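신발 정리는 아직 사람 일이다

집안일 로봇이 언제 나오느냐는 질문을 자주 받는다. 나는 물류 현장과 집 양쪽에서 자동화 이야기를 쓰는 사람이고, 대답은 몇 년째 비슷하다. 청소기는 이미 나와 있다. 식기세척기도 로봇으로 친다면 나온 지 한참 됐다. 그런데 현관에 흩어진 슬리퍼를 짝 맞춰 놓는 기계는 가게에서 살 수 없다.

슬리퍼를 예로 드는 이유가 있다. 우리 집은 식구가 넷인데 현관에는 늘 그보다 훨씬 많은 신발이 나와 있다. 정리하는 데 걸리는 시간은 길지 않다. 허리를 굽혀 두 짝을 집고, 앞코를 문 쪽으로 돌려 내려놓으면 된다. 여섯 살짜리 조카도 한다. 잘하지는 못해도 왼쪽과 오른쪽을 바꿔 놓은 것은 본인이 알아차린다.

기계 쪽에서 보면 같은 일이 꽤 까다롭다. 우선 짝을 찾아야 한다. 색이 같다고 짝은 아니다. 검은 슬리퍼 옆에 검은 샌들이 있으면 색만으로는 고를 수 없고, 모양을 봐야 한다. 다음은 어디를 잡느냐다. 넓은 끈이 달린 슬리퍼는 끈을 집어도 되고 옆면을 집어도 되지만, 가는 끈이 달린 샌들은 손가락이 들어갈 자리가 다르다. 푹신한 재질은 누르면 모양이 변한다. 그다음은 돌리는 일이다. 사람은 손목을 틀면서 동시에 내려놓는데, 두 손가락짜리 집게는 잡은 각도가 나쁘면 한 번 내려놓고 다시 잡아야 한다. 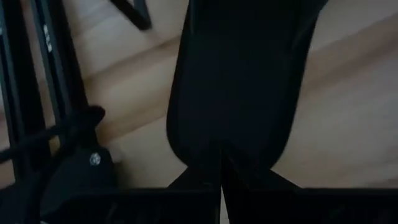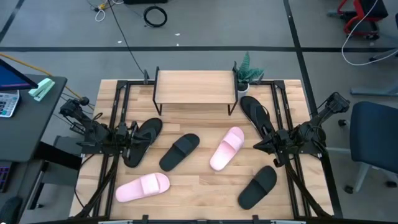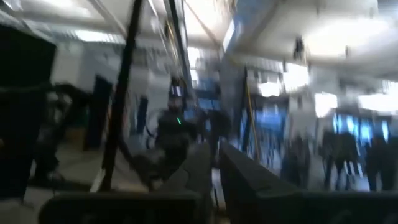
탁자 위의 신발과 현관의 신발

두 번째 사진의 탁자에는 검은 신발과 분홍 신발이 섞여 있고, 팔 두 개가 양쪽에서 들어와 있다. 놓인 방향도 제각각이다. 이 정도면 과제로서 공정하다고 생각한다. 처음부터 가지런히 줄 세워 놓고 하나만 옮기게 하는 시연을 많이 봤기 때문에, 나는 시작 상태를 먼저 보는 버릇이 생겼다.

그래도 탁자는 탁자다. 높이가 정해져 있고, 팔은 틀에 고정되어 있고, 신발은 팔이 닿는 곳에만 있다. 현관에서는 한 짝이 신발장 밑에 들어가 있고, 다른 한 짝 위에 우산이 쓰러져 있다. 바닥은 한 단 낮다. 누가 들어오면서 방금 맞춰 놓은 것을 밟고 지나간다. 탁자에서 되는 일이 현관에서도 되려면 그 사이에 풀어야 할 문제가 여러 개 더 있고, 하나하나가 별도의 연구 주제다.

작업장 이야기도 해야겠다. Gurside의 반품 창고에서 일하는 Idun Fjeld에게 이 문제를 물은 적이 있다. 그 창고는 신발 반품을 하루 584켤레 처리한다. 상자를 열고, 두 짝이 같은 사이즈인지 보고, 바닥에 신은 흔적이 있는지 보고, 종이를 다시 넣어 닫는다. 그는 상자를 옮기는 일은 기계에 넘긴 지 오래고, 상자 안의 일은 하나도 넘기지 못했다고 했다. 한 라인에서 시험을 해 봤는데 켤레당 70초가 걸렸다고 한다. 사람은 그보다 훨씬 빨리 끝내고, 하면서 옆 사람과 이야기도 한다.

나는 이 숫자를 비관의 근거로 쓰고 싶지 않다. 느린 것은 빨라질 수 있다. 밤새 혼자 돌아가는 기계라면 느려도 쓸모가 있다. 집에서는 더 그렇다. 내가 자는 동안 현관이 정리된다면 한 켤레에 얼마가 걸리든 상관없다.

속도보다 문제가 되는 것은 실패했을 때다. 슬리퍼를 떨어뜨리면 다시 집으면 된다. 떨어뜨린 줄 모르고 다음 동작으로 넘어가면 곤란하다. 200번 중 3번을 그렇게 넘어간다면 논문에서는 좋은 성적이고, 창고에서는 짝이 안 맞는 상자가 손님에게 가는 일이 된다. 집에서라면 사람이 결국 뒤를 따라다니며 확인하게 된다. 확인하는 데 드는 수고가 직접 하는 수고보다 크면 그 기계는 창고 구석으로 간다. 우리 집 제빵기가 그렇게 됐다.

반대 의견

Zesach에서 가전 기획을 하는 Jacqueline Hamel은 내 글이 늘 기준을 너무 높게 잡는다고 한다. 세탁기가 처음 나왔을 때도 빨래를 너는 일은 사람이 했고, 다들 그 상태로 잘 썼다는 것이다. 로봇이 신발을 한쪽으로 모아만 줘도 살 사람이 있다고 그는 본다.

일리가 있다. 다만 세탁기는 가장 힘든 부분을 가져갔다. 신발을 한쪽으로 모으는 것은 발로도 할 수 있다. 사람이 귀찮아하는 부분은 허리를 굽혀 짝을 맞추는 쪽이고, 그 부분이 남으면 값을 치를 이유가 약하다. 빨래 개기도 마찬가지여서, 건조기에서 꺼내 바구니에 담아 주는 기계보다 양말 짝을 맞춰 주는 기계가 필요하다.

그래서 지금 누가 집안일 로봇을 예약해도 되느냐고 물으면 나는 기다리라고 한다. 창고라면 답이 조금 다르다. 신발 종류가 적고, 조명이 일정하고, 잘못된 것을 잡아낼 검수 단계가 뒤에 있는 곳이라면 한 라인 정도는 시험해 볼 만하다. 시험할 때는 성공률만 받지 말고, 실패한 것 가운데 기계가 스스로 알아챈 것이 몇 건인지도 따로 적어 달라고 해야 한다. 견적서에 그 항목이 있는 업체를 나는 아직 못 봤다.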